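# Set up a winter-proof emergency kit for your car (yes, in July!)

Updated 3 Jul 2020

I love this job. You get an hour in the driveway, a pile of stuff on the ground, and at the end your car is ready for a breakdown, a closed highway or a long wait behind a wreck. I started keeping a kit after a pileup shut the Waddale bypass and I sat there for hours with half a bottle of warm soda and a phone at 4 percent. Never again!

Everything below fits in one storage tote. Mine is a Lepik with a latching lid, but any tote that won't slide around will do.

## What you need

- Three reflective warning triangles
- A high-visibility vest for every seat
- Flashlight plus spare batteries
- First aid kit
- Phone charger and a power bank
- Jumper cables or a jump pack
- Tire gauge
- Work gloves
- A blanket or two
- Drinking water and snacks that don't melt
- Paper map of your area
- Pen and notepad

## Step 1: Empty the trunk

All of it, including the well under the floor. Check that your spare is really there (plenty of newer cars ship with a can of sealant and no spare), and put the gauge on it. A spare can sit for years losing air. Find the jack, the wrench and the wheel lock key while you're down there, and put the key somewhere you'd find it in the dark.

## Step 2: Sort by how fast you need it

Vests go in the cabin. You want yours on before you step out, so the door pocket or under the seat is perfect. The flashlight goes up front too, along with the notepad. Triangles go on top in the trunk, then first aid, then everything else.

Blankets go at the bottom of the tote, rolled tight so they pad the jump pack. Old bedding works great and costs nothing.

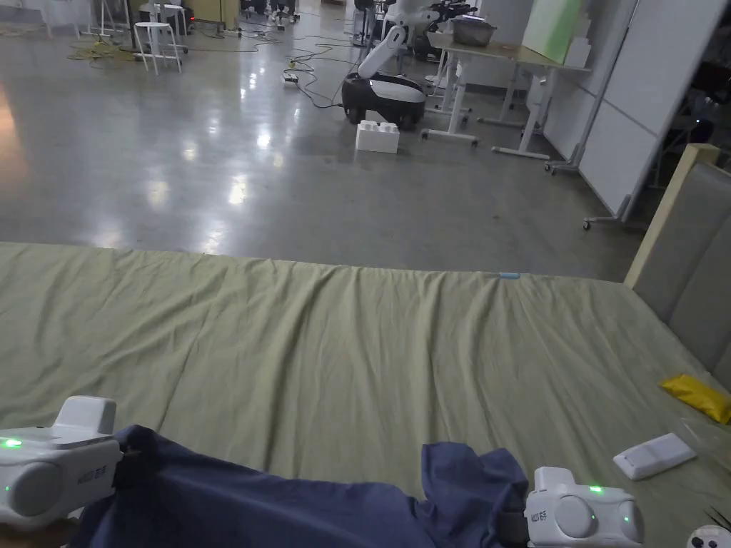 *4 min read*

## Step 3: Practice with the triangles

Please do this one! Unfold them in daylight, at home, until it feels easy. Some brands have a fiddly snap at the top, and the Praltik ones I bought took me several tries the first time.

On a divided or one-way road, a common guideline for trucks is to place them 10, 100 and 200 feet behind the vehicle. Those distances are longer than you'd guess, so pace them out on a quiet street or in a parking lot. Hold a triangle in front of you as you walk so drivers can see it.

If traffic is fast and there's no safe shoulder, skip the triangles. Turn on your hazards, get everyone out on the side away from traffic, stand behind the guardrail if there is one, and call for help.

## Step 4: Make a crash card

Take an index card and write down:

1. Your insurance company and policy number
2. Your roadside assistance number
3. An emergency contact
4. Allergies or medicines for anyone who rides with you often

Leave the back blank for the other driver's name, plate and insurance. I keep mine in a Flornik card sleeve clipped to the visor, with a short pencil, and it has already come in handy after a parking lot bump.

## Step 5: Load it and strap it down

A loose tote weighs plenty in a hard stop. Mine came to 37 pounds with water, so I run a strap through both handles and hook it to the cargo loops. Give it a good tug from each side.

## Keeping it fresh

I go through the tote every May and again before the first frost. Swap the water and snacks, charge the power bank and the jump pack, test the flashlight, and check the dates in the first aid kit. The whole check takes me 14 minutes with the radio on.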